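How a Class Garden Turns Scraps into Soil

Compost is dark, crumbly material made when dead plants break down. Many preschools and primary schools keep a compost bin beside the garden. The children at Drandale feed theirs after lunch.

The work is done by decomposers. A decomposer is a living thing that feeds on dead material. Some, such as worms and slaters, are large enough to see. Others, such as bacteria and most fungi, need a microscope.

Decomposers need food, air and water. The food comes in 2 kinds. Green material is soft and moist: apple cores, lettuce leaves, fresh grass. Brown material is dry: fallen leaves, straw, torn cardboard. A bin needs more brown than green by volume. Too much green leaves no gaps for air, and the bin begins to smell.

Size matters too. A whole pumpkin breaks down slowly. A chopped pumpkin has more surface for the decomposers to feed on. At Drandale the scraps are cut up before they go in, and one load weighs 500 grams. Each load is covered with 300 grams of dry leaves.

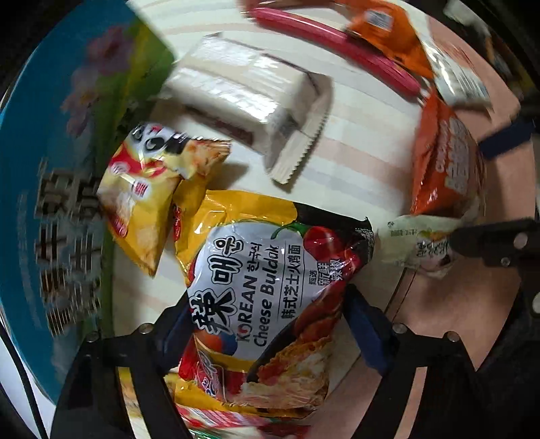 Ho asks whether a compost bin gets hot. A large one does. Bacteria give off heat as they feed, and the centre of a big heap can reach nearly 60 degrees Celsius. A small bin loses its heat through the sides and stays much cooler, but it still makes compost. It takes longer.

Meat, cheese and oily food stay out of a class bin. They attract rats and flies. Plastic stays out as well, as decomposers cannot use it. Fruit stickers should be peeled off first.

The bin at Drandale was filled over one autumn and left closed until July. Compost is ready when it has a dark colour and an earthy smell, and the scraps can no longer be recognised. It is then mixed into the garden bed before the seeds are planted. Wash your hands after touching it.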